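Community Workshop > Minutes & Papers > Automation

Minutes of the July meeting, Mostport Tool Library users' group, upstairs room.

In the chair: Guilan Guo. Minutes: Suqin Jin. Present: 13, counting the two who came for the sharpening evening and stayed out of politeness.

1. Previous minutes. Agreed, once the word "triumph" had been taken out of the paragraph on the shelf-tidying trial.

2. Can a machine do the chores yet? Guilan reported on her visit to Stivar, who make a sorting arm called the Vimeck. She had asked to see it put away a drawer of mixed spanners. She was shown a film of it putting away a drawer of mixed spanners. On pressing, she was allowed to see the real thing, which put away two, rested, and then asked for a person.

She wished it recorded that the two were put away beautifully.

Discussion followed. The view from the repair bench was that picking things up off the floor at closing time is the job most of us would hand over tomorrow, and also the one with the most surprises in it: odd shapes, things half under other things, leads trailing where they shouldn't. A person does it while thinking about supper. Suqin said that in her house a person does not do it at all, so the bar was lower than the meeting supposed.

The member for woodturning asked what happens if it grips too hard. Guilan said Stivar had a slide on this. The slide was mostly arrows.

3. Bai floor sweeper. Still on loan, still sweeping. It does the open floor well and treats the corners as somebody else's department. Emptying it takes longer than sweeping the corners by hand, a point made last time and made again, at greater length. Agreed to keep it until the loan runs out, as people have become fond of it.

4. Money. Stivar's price for a month's hire was read out. Read out again by request. No proposal was made.

5. Actions. Guilan to ask whether Stivar would bring the arm here on a Saturday and let it loose on our own mess – not a drawer they have packed themselves. Suqin to write down which closing-up jobs people hate, in order, without names.

6. Any other business. The kettle. Deferred.
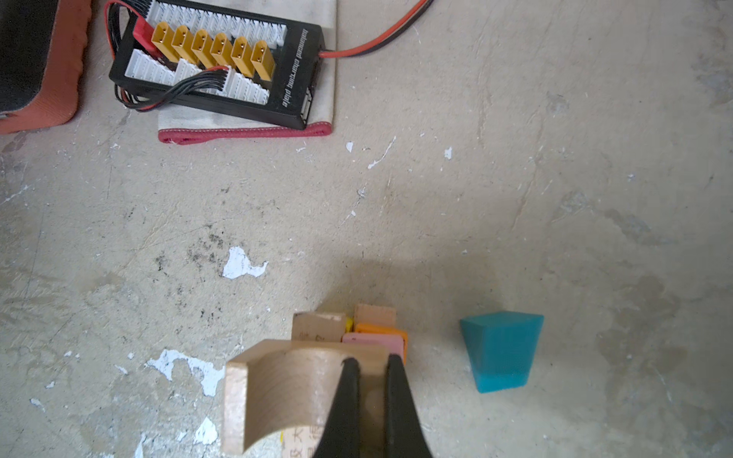
Is picking up loose blocks from a floor a hard job for a robot?

Harder than it is for a child, though single blocks with some space round them are within reach of a decent arm. Trouble starts when they are heaped together or lying at odd angles, as the gripper needs room on both sides of whatever it is after.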